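Vurnix Large Table, white
Tables and Desks > Shared Tables > Vurnix

Price: $407, legs included
Item: Vurnix Large, white top
Seats: 8 according to Flirnus, see below
Warranty: five years on the frame, none on the finish
Delivery: 18 working days
Assembly: two people, tools not supplied

Flirnus calls the Vurnix "the last table your team will ever need." We have sold tables long enough to doubt that about any table. We do stock it, and we think it's a decent buy at the price if you know what you are getting, so the maker's claims are gone through below one at a time.

"Seats eight in comfort"
It seats eight if everyone brings a notebook and keeps their elbows in. Put plates, a jug and cups on it and we would plan for five. For hands-on work where people spread things out, plan for fewer still. The brochure drawing shows eight laptops and no cables, coats or lunch.

"Stain-proof surface"
We would say stain-resistant, and so does the small print in the care sheet. Coffee wiped up within the hour came off our showroom top. Turmeric left overnight did not, and neither did a red marker that someone had been told was washable. White shows crumbs, pen marks and dust from across the room. Some buyers like that in a table used for food or for sorting small parts, and others are tired of it in a month. If you are in the second group, ask about the gray top, but expect a longer wait.

"Glare-free"
Less glare than a gloss top, certainly. Under a strong ceiling light there is still a bright patch, and you will notice it if you are reading from white paper.

"Assembles in minutes"
The legs go on quickly. Turning the table over afterward is the part that needs a second person, and Flirnus leaves it out. Quentin Huet in our workshop has put together more of these than anyone here, and he still won't flip one alone. Tighten the bolts again after the first week. The instruction sheet mentions this on the back page only.

"Cable-ready"
It isn't. There is no channel, no tray and no cutout. If you run power to the table, the cables go over the edge and across the floor, and you will want to buy covers for them. The Flirnus clip-on tray fits, though we think it costs too much for a bent piece of metal and we don't keep it in stock.

What we like
The height suits both sitting and leaning over to work. The top doesn't ring when you set a cup down hard. There is no center leg to kick, and the underside is finished well enough that it won't catch on clothes. Spare feet can be ordered one at a time – rarer than it should be.

Bunnag side table
Sold separately. It's small and white, a near match for the Vurnix top but not an exact one, so put them side by side only if that kind of thing doesn't bother you. Good for one person working apart from the main group, or as somewhere to park a plate. Flirnus also suggests it as a "mobile workstation." It has no wheels.

Customer comment
"We looked at the Wekirier first and went with this one because it could arrive in June. The top has held up better than I expected. The seating figure is nonsense, and I would have bought two if I had measured properly. Everything ends up on it: glasses, flowers, bags, somebody's paperwork."
Tassanee Nilsuwan

Before you order
Measure the doorway as well as the room. The top ships in one piece and doesn't fold. Pull a chair out on each side and walk behind it, and allow for whatever lives along the wall, such as shelves, crates or a row of backpacks. Returns are accepted in the original carton only, so keep the carton until you are sure.

Price and delivery time last checked 29/11/2022.

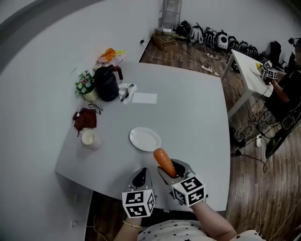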